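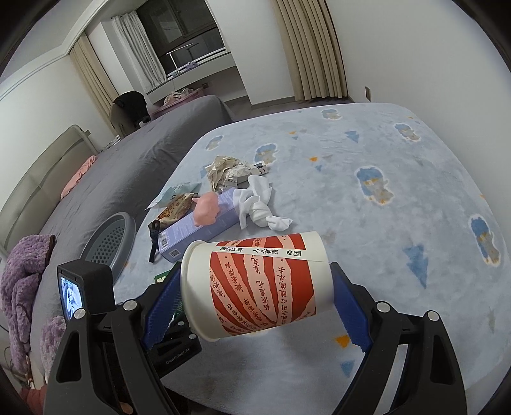

How often should a bedroom get a proper safety once-over?
Every season is plenty for most homes, plus a quick look whenever you've had guests or a big sort-out. I do mine in September and again before the holidays.

Bedroom checklist, Leiva Guest House, upstairs back room
Checked 13th December

1. Bed surface clear of loose items – NOT YET
Oh boy. A purple box on its side, a snack bag, a toy pig, a sheet of see-through plastic and a paper cup, all in the bed's territory. I love the pig (it's pink and it can stay in the room!) but the rest needs a home before anybody sleeps here.

2. Plastic sheeting and bags put away – NOT YET
The pale teal sheet is my number one item this time. Thin plastic and beds don't mix, especially with little kids visiting. Fold it, put it up high, done.

3. Food and drink kept off the bedding – NOT YET
Snack bag goes to the kitchen. Paper cups too, please, even the cheerful red striped ones. I once spent a whole evening getting cocoa out of a quilt and I'm not doing it again.

4. Blanket clear of heater and lamp – OK
The blue cloud blanket is a big one, so I measured. 26 inches to the heater on the near side, and I'm happy with that.

5. Small toys checked for loose parts – PARTLY
Gave the pig a good squeeze and a tug on both ears, all fine. The little dark blue thing with the skinny legs, if it is a toy, I still want to look over in better light.

6. Smoke alarm tested – OK
Loud! Battery swapped while I was up there. The Pastent ones we keep in the hall drawer are down to 10, so add them to the shopping list.

7. Bed frame bolts and slats – OK
One bolt at the foot end took nearly a full turn. I'd put it on the list in September and then forgot, sorry.

8. Outlets and cords – OK
Nothing pinched behind the headboard. The extension cord from the Domidbridge house is still in the closet and still needs a new plug, so don't use it.

Open items: 1, 2, 3 and the second half of 5. I'll go back up after lunch with a basket.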